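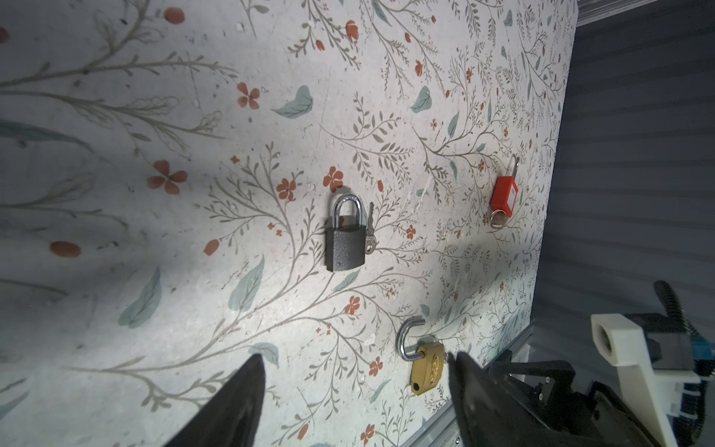

The flowered board, with padlocks and a small silver key hanging on it.

Donholm Tool Library, progress report to the Vasconcelos Fund
2018-02-13
Written by Cremilda Araújo

Hi Genivaldo,

You said on the phone you'd rather have a real letter than the form, so you're getting a real letter (the form is attached too, but it's mostly numbers and I got bored halfway down page two). This covers everything since your first payment came in last fall. The short version is that we're open, people are borrowing things, most of the things come back, and we're behind on the classes.

Let me start with the lending, which is the part I'm happiest about! We have 37 households signed up. When I wrote the application I put down 15 as the goal for this point and thought I was being bold. A lot of it is down to the hardware store on the corner closing in the fall. People used to rent a floor sander or a tile cutter there for the weekend, and now the nearest place is across the river and charges a deposit that made my eyes water. We had folks at the door the first Saturday asking for a tile cutter, and we didn't own one. We do now. It has been out almost every weekend and I've barely seen it.

The other thing that never sits still is the carpet cleaner. I was against buying it. Benedito Marinho argued for it over two long meetings, and I gave in mostly so we could go home, and he was right. The only trouble is that it comes back dirty about half the time, tank and brushes both. We've added a line to the checkout slip and we're charging a small cleaning fee. Two people have paid it so far and one of them is me.

Power drills are slower than I guessed. I think most people have a drill already, or a brother-in-law who does. What they don't have is a decent set of masonry bits, so Benedito split the drill kits up and now the bits go out by themselves. We'd have saved some of your money if we'd thought of that in the first place. Ladders are popular but a pain, and the long one doesn't fit in most people's cars. Welington Siqueira has been dropping it off with his truck on his way to work, and I'd like to talk with you about paying for his gas out of the second half of the grant.

Now the money. The line you asked about was the Drastetti bench grinder, which went over. The grinder itself was on budget, but the outlet on that wall turned out to be on the same circuit as the heater and the electrician had to run a new one. That was 600 dollars we hadn't planned for. We moved it over from the class budget, where it was sitting unused, and I know I should have called you before we did that and not after. I'm sorry. The invoice is in the envelope. Everything else is within a few dollars of what we said, and the insurance came in cheaper than the quote.

We also got a nice surprise. A woman who was clearing out her late father's garage gave us a whole wall of hand tools, planes and chisels and some lovely old saws, plus a Hadness vise so heavy it took two of us and a lot of bad language to get it up the step. The chisels needed work. Emerson Honorato has been taking them home a few at a time and bringing them back sharp enough to scare me. He won't let us pay him for it, but he has asked for a better set of stones and I think that's more than fair.
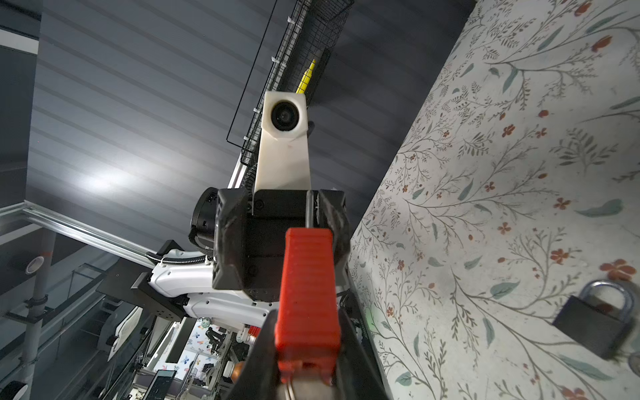 That leads me to the classes, and I'll admit this is the weak spot. We promised you four by now and we've held one. It was Emerson's sharpening class and it went great, 19 people in a room that is comfortable for a dozen, with some of them standing in the hall and passing their kitchen knives in over everybody's heads. After that we had the January cold snap, then the electrical work, then the woman who was going to teach basic plumbing got a full-time job two towns over. Good for her, bad for us. I've been asking everyone I know who owns a pipe wrench. One retired plumber said he'd think it over, and I'm bringing him a cake this week.

What I'd like to do is run two classes in March, a second sharpening one for the people who got stuck in the hall and a beginner one on patching drywall. Welington is going to teach the drywall one. He has done it for a living, and he says the main thing is to stop people from using too much mud. We'd do it on scrap panels so it doesn't matter how bad it looks. Plumbing would have to wait until late spring. If you need us to stick to the original four, tell me soon and I'll find some way to do it, but I'd much prefer two good ones over four rushed ones.

A few odds and ends you asked about. The late returns list is shorter than it was. Benedito started sending text reminders the night before things are due and that fixed most of it. We've lost one stud finder for good, a cheap one, and a set of clamps is missing a clamp. The catalog is still a spreadsheet. I know we talked about real lending software and I did try out a couple of them, but each one wanted a barcode on every single item and I just can't see myself putting stickers on a chisel. Maybe when we're bigger.

Saturday hours are working and the weekday evening isn't. Hardly a soul comes by on a weekday, and whoever is on the desk sits there with a thermos. We may swap it for Sunday morning, when people find out they're missing the one tool they need. I'd like to try that for a couple of months before we print new cards.

So what I need from you is a yes or no on the gas money for the ladder runs, a yes or no on the class schedule, and your okay on the budget shift (late, I know). You're welcome to come see the place any Saturday before noon. Bring your dull kitchen knives and I'll make sure Emerson gets to them.

Thanks again for all of it,
Cremilda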